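Tabletop

A tabletop is the flat upper part of a table, the surface on which things are placed, eaten from, written on or worked at. It rests on legs, a pedestal, trestles or a frame, and may be fixed to them or made to lift off. In furniture making the word is also used for a top sold separately from its base. A top that is built into cabinets, as in a kitchen, is normally called a countertop.

Terms

The broad upper side of a tabletop is called the face. The narrow sides are the edges, and the line where an edge meets the face is the arris. Where two edges meet is a corner. The underside carries the fittings that join the top to its base, and it may also carry a stiffening rail or an apron. A part of the top that can be added or removed is a leaf. The part that extends past the base is the overhang.

Shape and size

Most tabletops are rectangular. Round, square and oval tops are also common, and half-round tops are made for tables that stand against a wall. A large rectangular top gives an unbroken area for laying out work, sorting papers or cutting cloth. The depth that can be used from one side is limited by the reach of the person at the table, and very deep tops are usually placed where they can be used from more than one side.

A desk or worktable top is commonly 30 inches deep. Deeper tops are used for drafting, sewing and model making, where the work itself takes up a good deal of room.
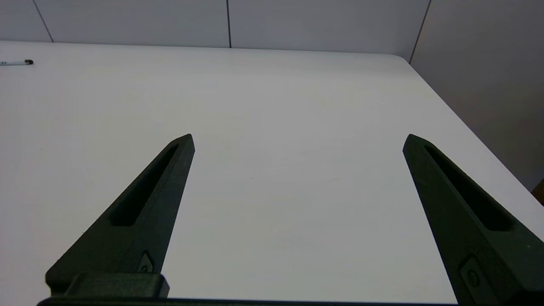 A broad stretch of white tabletop.

Materials

Solid wood is the oldest material still in general use. Boards are glued edge to edge to make a wide panel, which expands and shrinks across the grain as the air becomes damp or dry. The fittings under a solid top have to allow for this movement. Slotted brackets, wooden buttons and figure-eight fasteners are all used.

Manufactured boards such as particleboard, fiberboard and plywood move much less. They are covered with veneer, paint, melamine or laminate, and the edges are sealed with a strip called edge banding. Glass, stone, metal and molded plastic are used as well. Glass tops are normally tempered. Stone tops are heavy and need a strong base.

Color and finish

White and other pale tops are widely used in offices, classrooms, workshops and homes. A pale surface reflects light back onto the work, and dark objects stand out against it. Spilled ink, coffee and dye also show more clearly on white than on wood tones.

Finish is described by its gloss. A matte surface scatters light and produces little glare under ceiling lamps or beside a window. A glossy surface wipes clean easily but reflects lamps and shows fingerprints. Satin falls between the two. Even a plain white top rarely looks the same white all over, as the light falling on it varies from one side to the other, and parts of it may appear light gray.

In her workshop handbook Plain Surfaces, the furniture maker Sunita Gautam recommends judging a white finish in the room where the table will stand, and looking at it again in the evening with the lamps on. The handbook also gives a method for matching a replacement leaf to an older top that has yellowed.

Edges and corners

A square edge is the simplest to make but is easily chipped and can be uncomfortable under the forearms. For this reason the arris is usually eased, which means lightly sanded or rounded. Other common profiles are the bevel, the bullnose and the ogee.

Corners may be left square, clipped at an angle or rounded. Rounded corners are usual in schools and nurseries and on tables that stand beside a walkway. The radius may be so small that it is noticed only by touch, or large enough to change the outline of the top. Square corners are preferred where several tables are pushed together, as rounded ones leave a gap at the point where they meet.

Placement

A table may stand free in a room or be set with one long edge toward a wall. Placing it at the wall saves floor space and keeps small items from rolling off the far side. It also makes that edge harder to clean. A narrow gap is often left for cords, or a notch is cut in the rear edge.
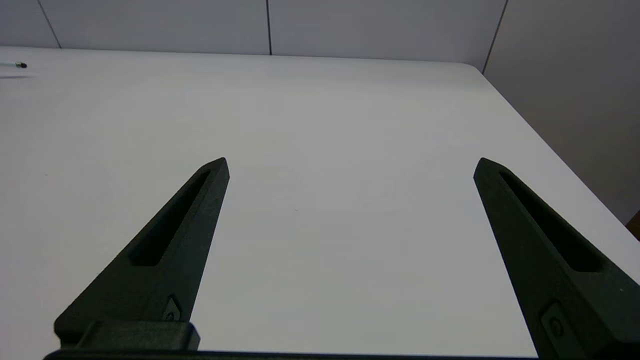 White tabletop with a gently rounded far corner; a wall stands behind the far edge.

Separate tops

Some makers sell tops and bases separately so that buyers can combine them. The Skorstead range, made by the firm Ustatel, consists of 5 tops and 3 bases, all with the same pattern of mounting holes. The longest top in the range, the Morka, measures 138 centimeters. The Sengar is a shorter top with the same edge profile. Tops of this kind are packed flat, with the screws in a bag taped to the underside.

Screws must be shorter than the combined thickness of the bracket and the top, or they will break through the face. Pilot holes are drilled first in solid wood and in dense board.

Care

Laminate, melamine and painted tops are cleaned with a soft cloth, warm water and a little dish soap, then dried. Scouring powder dulls the finish. Standing water should be kept away from edge banding and from the joints between leaves, where it can enter the core and cause swelling. Hot pans call for a trivet on almost every material.

Scratches in solid wood can be sanded out and the surface refinished. Laminate cannot be sanded, and small chips are filled with a colored paste. Tops that are badly worn on one side can sometimes be turned over if the underside was finished to match.

See also

Countertop
Desk
Drop-leaf table
Edge banding
Trestle table
Workbench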